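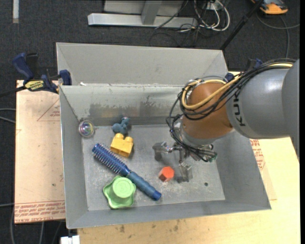 Figure 3. Bin-picking cell during a trial. The metal bin is held by bar clamps and contains six loose objects; the gripper is open above the bin floor.

4.2 Rules for the preparation and conduct of trials

Results from bin-picking studies are difficult to compare when the conditions of each trial are left to the judgment of the operator. The Skarum protocol was written to reduce this difficulty. It sets out 17 rules covering the bin, the objects, the conduct of the operator, and the written record. The rules were applied without change at both participating sites, Esent and Skestell. This section presents those with the greatest bearing on the results in Section 5.

Securing the bin. The bin must be clamped before the arm is powered and must remain clamped until the session is closed (Figure 3). Clamps are placed on opposite sides and outside the area swept by the tool. A bin that has shifted during a trial makes that trial void, even where the grasp succeeded. Scratches and scuffs on the bin floor are permitted, and operators may not polish or paint the interior between sessions. Worn metal is common in working cells, and a method that depends on a clean background should be reported as such.

Selecting the objects. Each set must include at least one item that is transparent or shiny, one with an uneven surface such as bristles, and one small block with flat faces. The remaining items are drawn from the common pool of 200 objects kept at each site. Objects that are cracked or that shed material are withdrawn and replaced from the same class. Operators do not choose individual items by hand; the draw is made by the session software and printed before the bin is filled.

Placing the objects. Objects are released together from a tray and are left where they come to rest. Contact with a wall or with another object is accepted. An operator may intervene only if an item leaves the bin, and in that case the full set is released again. Earlier drafts allowed small corrections by hand. Review of the March sessions found that the two sites had interpreted this allowance differently, and it was removed.

Cables and surroundings. Cables attached to the arm must be guided so that they clear the bin walls through the full range of wrist motion. The operator checks this clearance at reduced speed at the start of every session. Items outside the bin need not be removed, provided that they are beyond the reach of the tool.

Presence of persons. No person may reach into the bin while the arm is enabled. Entry requires a protective stop, confirmed at the operator station. A waiting period of 5 seconds follows before the arm may be enabled again.

Recording. Every attempt is entered in the log, including attempts stopped by the operator. Failed grasps may not be repeated under the same trial number. Each site completed 1,000 attempts under these rules, and the logs were checked against the session software using the Gasser procedure described in Section 3.4. Void trials are listed separately, together with the rule under which each was excluded.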